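The Hrytsenko Bequest
Short fiction

Notice was given to all residents of Vandard House that the room on the second landing was to be cleared and handed back in good order. The notice was dated 07/07/2022 and signed by Radymyr Stetsiuk, Deputy Registrar of Rooms.

Under the rules of the House, a room was considered vacant only when its last bag had been tied and carried down. Ustyna Hrytsenko, niece of the former resident, applied in writing for permission to do this herself. Permission was granted, subject to inspection.

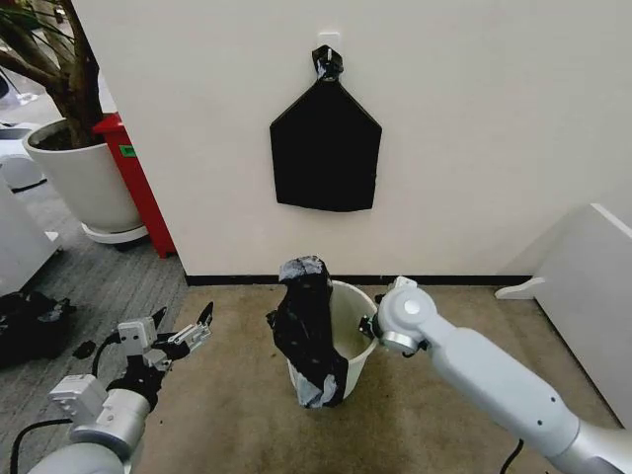 The wastebasket and the hanging bag, second landing, Vandard House.

Mr. Stetsiuk arrived with the inventory, which ran to 21 lines. He read out the line for the wastebasket – white, round, property of the House – and made his mark beside it. He then came to the black shape on the wall.

"This item is not listed," he said.

"My aunt hung it there in March," said Ustyna. "She told me it was a house. It has a roof, you see."

Mr. Stetsiuk considered the pointed top and the small white hook. The rules allowed a fine of up to 500 for unauthorized fixtures. They made no mention of houses.

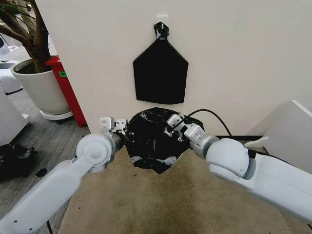

He asked whether the item was to be removed with the rest. Ustyna replied that her aunt had lived in rented rooms in Drareck all her life, and had wished to leave one house behind her. It was the only bequest in the will, and it was addressed to the next resident.

The Deputy Registrar was silent for some time. He then turned to the last page of the inventory, where a space had been left for additions, and wrote in a clear hand: House, black, with hook. Under "Condition" he entered "Good." Under "Owner" he entered nothing, and asked her to sign.

She signed. The bag from the wastebasket was tied and carried down to the yard, and the key was returned to the office before it closed.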